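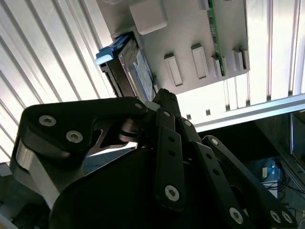 主题：回复：改版后的网站，到底该看哪些数字？
列表：小型网站运营交流
日期：2022年4月4日

各位好！

昨晚读到列表里这封信，越读越想回，结果草稿写得太长，早上又删掉一半。先把原信引在下面，免得新加入的朋友要去翻存档。

> 我们给Kashindye做的新站上线有一阵子了。客户是做园艺工具批发的，
> 产品目录284个页面，旧站的内容基本都搬过来了。现在的情况是：
> 访问量比旧站高，客户看了报表挺高兴，可是询价表单的提交数
> 几乎没动。客户问我“网站算不算成功”，我答不上来。
>
> 我想请教两件事：
> 一、像这种不直接在网上卖货的站，大家用什么指标向客户交代？
> 二、目录页这么多，搜索进来的人看一页就走，是该改目录页，
> 还是该改首页？
>
> 另外，统计工具我们用的是Prekton，装的是默认配置，有没有人
> 做过自定义事件？文档我看得头疼。

先说第一个问题。我特别喜欢你把它问出来，因为我自己在这上面绕过很大的弯路！前年接Trurnport那个站，我每月给客户发一份报表，访问量、停留时间、跳出率，图表画得漂漂亮亮，发了大半年，对方的销售负责人客气地回了一句：“这些数字我该拿来做什么？”我当时真是脸红。后来我们坐下来谈了一个下午，把报表整个扔掉，从头问：一个新客户从知道你们到下第一张单，中间经过哪几步？网站能管到其中哪几步？

谈完才发现，他们的老客户根本不用询价表单，都是打开产品页，抄下型号，直接打电话。所以表单数不动，并不等于网站没起作用。你们的客户是做批发的，我猜多半也有这种情况。建议你先请他们的接线同事在一个月里多问一句“您是在哪里看到这个型号的”，拿张纸记下来就行，不用上什么系统。我们那次记下来100通电话，有40通是看着网页打来的，这个数字一拿出来，会议室里的气氛完全不一样了。

当然，这是一家公司的情况，样本也小，别直接套用。但这个办法真的便宜，值得一试。

报表现在只有一页纸，上面是这么几行：
看着网页打来的电话
表单询价（去掉垃圾信息以后的）
规格书PDF的下载次数
站内搜索里搜不到结果的词

最后一行我想多说两句，它是我最爱看的一行！客户搜什么、搜不到什么，全是他们自己的原话。Trurnport的目录里一直用厂里的叫法，可买家用的是另一套俗称，光这一项我们就补了78个同义词，补完之后“无结果”的页面明显少了。你们做园艺工具，各地叫法更杂，我敢打赌能挖出不少东西。
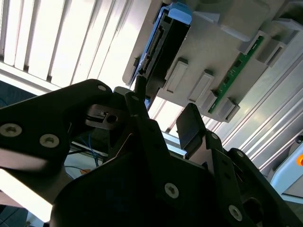 再说第二个问题，改目录页还是改首页。我的意见是先改目录页，首页可以先放着。从搜索进来的人大多直接落在产品页上，首页长什么样他们压根没见过。我会先挑访问最多的那一批页面看三件事：型号和规格是不是一打开就能看见，电话在手机上能不能直接点，页面底下有没有通向同类产品的链接。第三件最容易漏。旧站搬内容的时候，相关产品那一栏常常整个丢掉，人看完一页没地方去，只好走了。你可以抽几页对照旧站看看是不是这个原因。

还有一点，看一页就走也未必是坏事。如果他抄了型号去打电话，统计里照样记成跳出。所以我把电话链接的点击单独设成了事件，这样至少手机上的那部分能看到。桌面上的看不到，我也没有好办法，哪位有经验请一定说说。

接着说Prekton。文档确实难读，我第一次也是看到一半就关了。自定义事件其实只用得到“事件”和“目标”两章，前面讲账户层级的部分可以整段跳过。几个我踩过的坑：

事件名别用中文，导出的时候会乱码，至少我用的那一版是这样。
目标改名以后，旧数据不会跟过去，所以名字想好了再存。
自己公司的访问一定要先排除。我们有一个星期的“增长”全是同事在校对页面。

如果你们的内容系统是Ikton，它自带的插件可以直接把PDF下载记成事件，勾一下就好，不用写代码。别的系统我没试过，不敢乱讲。

至于怎么回答客户“算不算成功”，我会老老实实告诉他：上线之前没有约定过标准，现在补上还来得及。问问他接下来一年最想卖动哪几类产品，想不想进新的地区，哪些客户是丢不起的。这几个答案写下来，再回头去配指标，报表自然就短了。我现在接新项目，这一步放在报价之前，有时谈完了客户自己会说，那个在线聊天的功能先不做了，省下的钱拿去重拍产品照片。

四月里我会把那份一页纸的报表模板整理一下，去掉客户信息以后放到列表的共享文件夹。格式很土，就是个表格，大家随便改。谁手上有面向批发客户的站，也欢迎把自己的指标贴出来对照，我非常想看看别人是怎么记电话的！

对了，原信里没有提旧网址的跳转做了没有。目录有这么多页，要是漏了一批，搜索那边迟早会掉，最好这两天就查一遍。

祝顺利！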